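Food waste collections: what changes in September

Lilden and Praltville residents' newsletter, 9th July 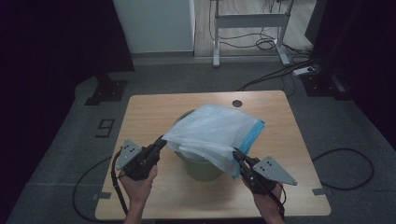 From September the food waste round will cover every street in Lilden and the upper half of Praltville, including the flats at Camenzind Court which were left out of the first stage. Collections will be weekly. Your day stays the same as your present rubbish day, so there is no new calendar to pin up.

Each household will get a small indoor caddy, a larger lockable bin for outside and one roll of liners. Deliveries start in the last two weeks of August and the crews will leave everything by the front door. If you live in a flat with a shared bin store you will only get the indoor caddy, and the large bins will be put in the store for you.

The trial round on the Irnport side finished in the spring. It took in 152 homes over 17 weeks and brought in over 3,000 kilos of food waste, most of it peelings, tea bags and bread. Remo Hauser, who ran the trial for the district, told the June meeting that the bread surprised him. He had expected more plate scrapings.

What can go in: all cooked and raw food, including meat, fish and bones, dairy, eggshells, coffee grounds, tea bags, stale bread and cakes, and cut flowers if they are past it. Pet food can go in as well. Please keep out liquids, cooking oil, nappies, garden cuttings and any packaging. Yoghurt pots and cling film were the main problem in the trial, and two loads had to be turned away at the plant.

Several people have asked whether they must use the liners. You don't have to. Newspaper does the job, or you can put the food in loose and rinse the caddy afterwards. If you do use a liner, fold the top well over the rim before you start filling, and tie it up before it gets too full. Ordinary carrier bags and bread bags will be accepted too, as the plant strips all bags out at the start and sends them off separately.

Further rolls of liners will be on sale at the Lilden library desk and at the Praltville post office counter. If you run out, tie a spare bag to the handle of your outside bin on collection day and the crew will leave a roll if they have one on the lorry.

Foxes were a worry at the June meeting. The outside bin locks when the handle is pulled forward, and the trial homes reported very little trouble once people had got used to this. Bins need to be out by 6.30am and should be taken in the same day where possible, as the pavement on Mill Rise is narrow.

We have 100 spare caddies for larger households, held at the parish office. Call in during opening hours with your address and you can take one away.

The garden waste service is not affected and the yearly charge for it stays as it is.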